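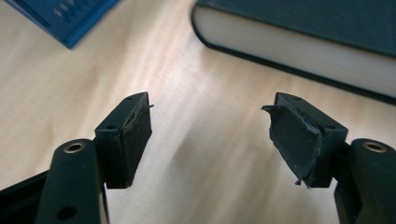

Light wood in the reading room at Luvholm.

The shared shelf returns to the workplace

When the Luvholm business park opened its first offices, the plans included a canteen, a cycle store and a room described only as "quiet space". For several years the room was used for storing chairs. It now holds a lending library of 860 titles, open to every employee on the site, and the park's management regards it as one of the more successful uses of a small budget in recent times.

Workplace libraries have a long history. Mills, railway works and shipyards kept reading rooms well into the last century, often paid for by a weekly deduction from wages. Most closed as public libraries grew and as employers found other uses for the floor. Their return has been modest and has taken place largely without publicity. Luvholm is one of eight sites in the region now running a shared collection, and it is the only one in which the tenants of a whole park take part.

The proposal came from Shoshana Kapoor, who was then responsible for staff welfare at Cinex, the park's largest tenant. Her paper to the tenants' forum asked for a room, a set of shelves and a small annual sum for purchases. It made no claims about productivity. "I did not wish to promise anything that we would later have to measure," she told this magazine. "People were already lending one another books across their desks. I asked that they be given somewhere better to do it."

The forum agreed in January, and the doors opened before the summer. The collection began with donations, and the purchasing fund was used to fill the gaps they left.

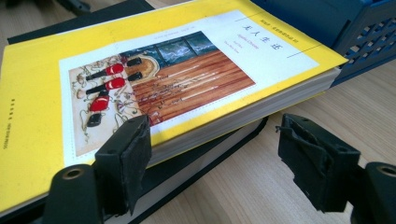

Languages were the first of those gaps. The companies at Luvholm employ staff from many countries, and the early donations were almost wholly in English. Xinyi Kong, an engineer at Michalski, offered to advise on Chinese titles and has since become the library's buyer for them. Her advice was to begin with popular fiction, and with crime fiction in particular, where a reader of two languages can often find the same story in both. A thick yellow paperback with 无人生还 printed on the white panel of its cover is the sort of book she had in mind: the title is the one under which a very well-known English mystery is sold in Chinese, and staff who are learning either language may read it beside the original. Sections in Arabic, Polish and Norwegian have followed on the same principle.

Loans are recorded in a ledger at the door. The library considered a card system and then a computer system, and decided against both on grounds of cost. Borrowers write the title, their name and the name of their employer. The loan period is 34 days, a figure chosen to allow for a month's reading and a few days' forgetfulness. No fines are charged. Vernon Morin, who checks the ledger each month, reports that the great majority of books come back, and that those which do not are usually found in the canteen.

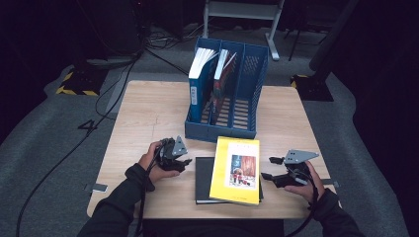 Shelving has proved harder to settle than lending. The first bookcases were tall and deep, and smaller books were lost behind larger ones. Stellan Berge, the designer who advised on the present arrangement, recommended that a part of the stock be brought out to the tables, where readers would meet it without having to search. He favours simple desk organisers for the purpose. A blue plastic one with three upright compartments, two of them holding a book and the third left clear, shows the merit of the idea, in that a reader who has finished with a volume can see at once where it may go. Mr Berge considers that a full shelf discourages returns, and he has asked that some space be kept free throughout the room.

The choice of stock remains a matter for the readers. Suggestions are taken in writing and considered every quarter. Reference works were bought in the first year and have been little used. Long novels, which some members of the forum expected to be unpopular among people with short lunch breaks, are seldom on the shelf for more than a few days. Othmane Tahiri of Esach, who oversees the suggestions, believes that readers treat the room chiefly as a place of collection.

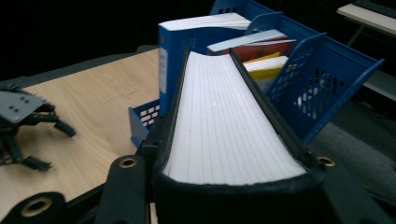 They take a book home on the train, he says, and they bring it back when the next one has caught their eye. He has therefore argued against spending more on armchairs, and in favour of longer opening hours. The forum accepted the second point, and the room is now open until eight in the evening.

Further growth is planned. The tenants have approved a target of 1000 titles, to be reached through purchases and not by general appeal, the last appeal having produced several boxes of outdated software manuals. Ms Kapoor has been invited to speak about the scheme at two other sites. Her advice to them is that the room should be found first and the books afterwards, and that the key should be held by somebody who arrives early.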